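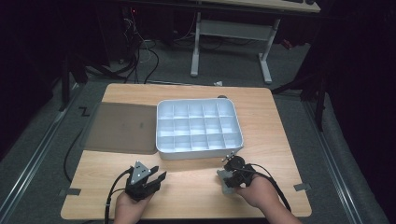 Quiénes somos

En Rundlow damos clases de orden doméstico y de taller. Desconfiamos bastante de la palabra «método», y más cuando viene con un curso de 30 lecciones y una lista de la compra. Tarun Ahuja abrió la escuela en Breddale después de probar unos cuantos – todos prometían una casa distinta, y la suya seguía igual.

Qué enseñamos

A repartir cosas pequeñas en bandejas con compartimentos, de esas de plástico con quince casillas y tapa. ¿Hacen falta las quince? Casi nunca. Por eso la primera clase se va en decidir qué merece casilla y qué no. Las etiquetas las dejamos para el final, si es que siguen haciendo falta.

Cómo trabajamos

Grupos de 11 personas como máximo, dos horas, los viernes. No vendemos cajas ni damos diplomas. Si un alumno vuelve al mes con el cajón revuelto, preferimos que nos lo cuente – repetir la clase no se cobra.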